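Measuring humidity in the front room, part two

A Sunday spent moving sensors is a slow way to learn that most of my earlier readings were wrong. The previous post covered the hygrometers themselves and the salt test I use to check them. I'm assuming you have read it, or at least that you know what a saturated salt solution does in a sealed jar.

The house is in Dundeck, on a slab, with one exterior wall that faces the weather. The front room gets the worst of it. In winter the furnace pulls the relative humidity down into the twenties, and by late spring it sits above sixty for days at a time. Furniture doesn't care much about either number on its own. What splits veneer and opens glue joints is the swing between them, and how fast it happens.

I logged the room through the heating season with a single sensor and ended up with 2,235 readings. After cleaning out duplicates and two stretches where the battery sagged, 1,373 were left. I plotted those and got a curve with a daily dip I couldn't explain. It bottomed out in the late morning, well after the furnace had settled down.
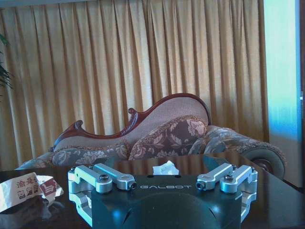 The dip was placement. I had put the sensor on a shelf where the morning sun reached it. Relative humidity depends on temperature, so a sensor that warms up by a few degrees reports drier air even when the moisture content of the room hasn't changed. Converting everything to dew point made this obvious. The dew point line ran almost flat through the same hours in which relative humidity fell by 8 points.

If you take one procedure from this post, take that conversion. Most loggers export temperature alongside humidity, and the Magnus formula is a single spreadsheet cell. Compare dew points between locations first, then look at relative humidity at the exact spot where the wood is. The first number tells you about the air. The second tells you what the wood is responding to.

For the second run I used three sensors from the same batch, a Harkmont model with replaceable cells. One went at seat height against the back wall, one near the floor by the supply register, and one in the center of the room at table height. All three were salt-tested together beforehand, and I applied a fixed offset to each. The spread after correction was under one point at the 75 percent mark. I didn't bother with the 33 percent mark, which I regret, as winter readings live down there. 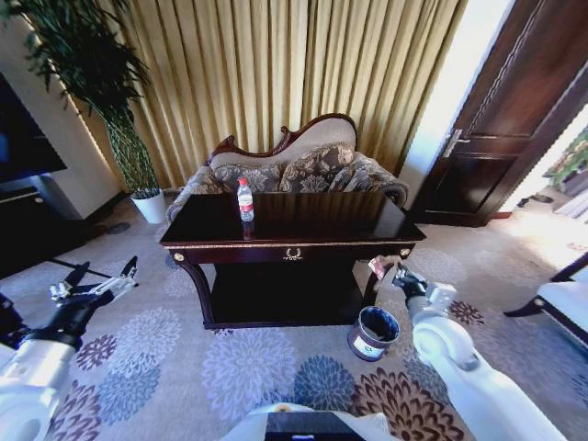
Results by position. The floor sensor was useless whenever the furnace ran. It showed short spikes downward that recovered within a few minutes, too quick for any solid wood part to follow. Finish slows moisture exchange a great deal, and a piece coated on all faces lags the room by days or weeks. The underside of a tabletop is often left bare, though, and that's where cupping starts. I check undersides with a straightedge in November and again when the heat goes off.

The back wall read wetter than the center of the room at night. That is the exterior wall cooling down, and the fabric in front of it keeps room air from mixing behind. I don't have a good fix that doesn't involve opening up the wall. Pulling things forward a few inches helped more than I expected, but I only have 402 readings from after the change and I wouldn't draw a firm line through them.

The center position was the steadiest, and it's the one I now use to control the humidifier. The setpoint is 38 percent in winter. Higher would be kinder to the wood, but the windows start to sweat on cold mornings and then I have a different repair to write about. 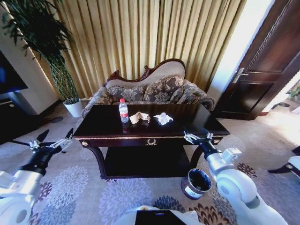 The dark table with the wreath pull, front room.

Two notes on equipment. The Igwe logger I recommended last year has started losing its clock when the cell is swapped, so write down the time before you open the case. The cheap dial gauge from Barisia failed the salt test by eleven points, and its adjusting screw doesn't hold. I keep it in the garage.

Next I want to weigh a small offcut of unfinished oak every morning for a month and plot the mass against the center sensor. The kitchen scale resolves to a tenth of a gram, and with an offcut of decent size that should be enough to see the lag.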